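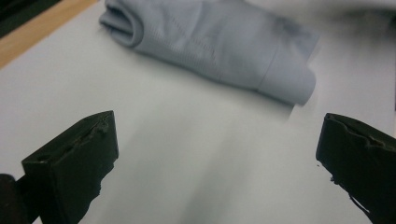 The Bellini Seamless Long Sleeve -- pale blue

I run a tiny online shop called Plistwood, and if you've bought knitwear from me before you know I only stock what I'd grab out of my own drawer. The Bellini is the one I grab most. It's a seamless stretch top for running, yoga, long drives and (my favorite) doing absolutely nothing on a Sunday. I've been selling it since December and I still get a bit excited when a new carton shows up.

Price: $69
Sizes: XS to XL
Color: pale blue
Made for us by: Clirkow Knits, Furkunthorpe

The fabric

It's a fine knit with the tiniest bit of sheen, soft and really stretchy. The thing I love is that the knit changes as you go. There are bands of little perforations where you'd like some air, then smooth stretches, then a short run of raised stripes where one kind of knit hands over to the next. All of that is made on the machine in one go, so you don't get panels stitched together and rubbing under your arms.

The blue is a quiet one. In some light it reads almost gray, so if you're hoping for a bright summer-sky blue, this probably isn't your top! I wear mine with black leggings and with old jeans and it gets along with both.

The cuffs

I'm picky about cuffs. These are wide and tightly ribbed, with the ribs running lengthwise, and they stay put when you shove your sleeves up to wash dishes. They will curl a little along the edge when the top is lying flat. Mine all do it, and it goes away the second you put it on.

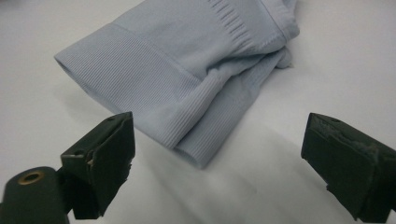 How to fold it

People write to ask me this more than anything else, because stretchy knits like to slide around and unroll themselves. My way:

1. Lay it face down on a table or a big smooth board and pat out the worst of the wrinkles.

2. Bring the sleeves in across the back, cuffs pointing down toward the hem. Don't pull -- the fabric will happily stretch and then spring back crooked.

3. Fold each side in to the middle.

4. Roll or fold up from the hem. I roll for suitcases and fold for drawers.

If it comes out lumpy, pick it up by one end, give it a shake and start over. It's a forgiving fabric and a few soft creases won't show once it's on. I usually do a whole stack of them standing at the table with the radio going, and by the end I've got a rhythm and hardly look at what my hands are doing.

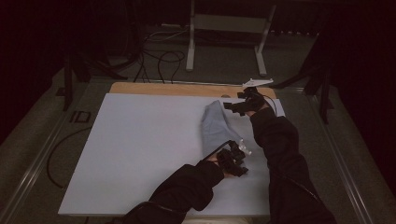 Some days the sleeves still won't cooperate, and then I just tuck them in and call it folded. The drawer closes either way!

Washing

Cool water, inside out, with other soft things. Keep it away from zippers and hook-and-loop closures, which will snag those little perforations. Skip the fabric softener and hang it over a rack to dry.

Sizing and shipping

It's a close fit. If you're between sizes or like some room, go up one. Orders ship within 5 working days, and you have 50 days to send it back if it isn't for you, as long as it hasn't been worn out and about. The item number is 496 if you'd like to ask me something about it, and sleeve length questions are very welcome.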